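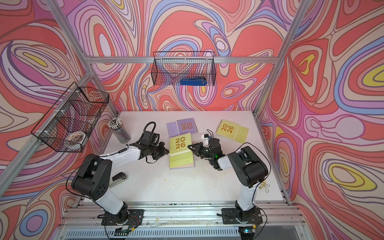 My sister asked me over dinner when she can buy something that will clear her desk. She runs the office side of a small shop that sells stationery and wall calendars, and every February she is left with piles of last month's stock to sort, stack and box up. I told her I didn't know, but that I'd write down what I do know. So this is mostly for her.

I spend two evenings a week at Plakerlow, where a few of us work on getting a pair of arms to do desk chores. Hemant Bhardwaj set up the table and does most of the wiring. Yaryna Kravets picks the chores. She has a good eye for jobs that sound easy and aren't, and notebooks were her idea.

I thought notebooks would be a rest after the towels we did before. A notebook has corners and a spine, and it mostly stays the shape it is. Then you try it. The cover flops open when you lift it by the wrong edge. One notebook lies partly on top of another and both slide when you push. A spiral binding is good to hold on to if you come at it one way and catches the finger if you come at it another. People sort all this out by feel and never think about it. I timed myself squaring up a small mess of notebooks on my kitchen table and had to stop because there was nothing to time.

Two arms help a lot. With one arm you end up shoving things against a wall or a box to get hold of them. With two you can hold one side still and work on the other, the way you would with your own hands. But then the two have to agree. If both close on the same cover and pull a little differently, the paper loses. We keep a bin for those.

The pages that did best for us were the stiff ones. Thin covers are still bad. Staplers and binder clips are a separate job, and I wouldn't promise anything there. Picking up a stapler is fine. Using one on two sheets that are lined up properly is something I have seen go right, but I would not leave the room while it was trying.

Lev Lytvynenko, who used to work on a packing line, thinks I am too gloomy. His point is that a shop floor doesn't need a machine that can do any desk. It needs one that can do the same box, the same way, all day, and we have had those for a long time. That's fair. If my sister's stock came in one size, face up, in the same spot, I'd tell her to start saving. Hers comes in a heap.

Speed is the other thing. A tidy-up that takes me under a minute can take the arms 30, counting the stops where one of us reaches in and puts something back. Yaryna says the stops matter more than the minutes, and I agree with her. A slow machine you can leave alone is worth having. A slow machine you have to watch is a hobby – and I already have one.

So my answer for the desk is not yet. Putting one notebook on top of another, yes, on most tries. Sorting a mixed pile, sometimes. The whole desk, with the pens put away and the crumbs wiped up, no.

She has decided to hire the neighbor's son for the boxes. I'll write again when we get to folders, which Hemant wants to start on next and I don't.

Filed under: Robots, Around the House
Print this post | E-mail this to a friend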